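Gallardo teleop kit, two arms – four stars

Had ours since September. Using it to record snack picking, basket to tray, for the Hilell policy. 190 good demos so far, 6 binned. Setup took a morning, manual is thin.
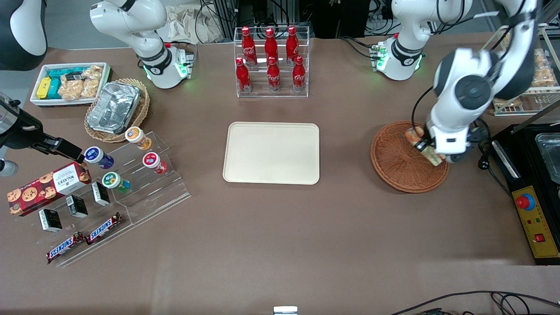 Wrapped snack held over the round basket, drinks and biscuits round the tray.

Grip is lovely on wrappers. Leader handles a bit stiff, my wrists ache after about 11 goes. Export to Zulico fine once I'd found the right seting. Would buy again – but get spare finger pads.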